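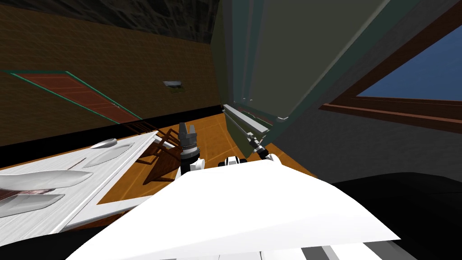
Company relay teams: may a runner be replaced after registration closes?

Our office in Jongate has entered 3 teams in the Fleltville corporate relay this November. One member of our second team has withdrawn because of an injury. Registration has closed, and the entry form does not state whether a colleague may take the vacant leg. We would be grateful for guidance, including whether the timing chip must be exchanged.

Collet Staff Sports Club
Substitutions are permitted until 6 p.m. on the Sunday before the race. The team captain must submit the change in writing and quote the team number. Our own team, number 614, replaced two runners last season under this rule. The chip is assigned to the team and passes from runner to runner with the sash, so no exchange is required. The new runner must sign the health statement before collecting a bib.

relay_561
We just swapped at the start line and no one objected. Not sure if that is allowed.

Camard Wellness Office
The previous reply should not be relied upon. A runner whose name does not appear on the team sheet is not covered by the event insurance, and the team may be removed from the results. Please also note that a substitute may not run for a second team on the same day.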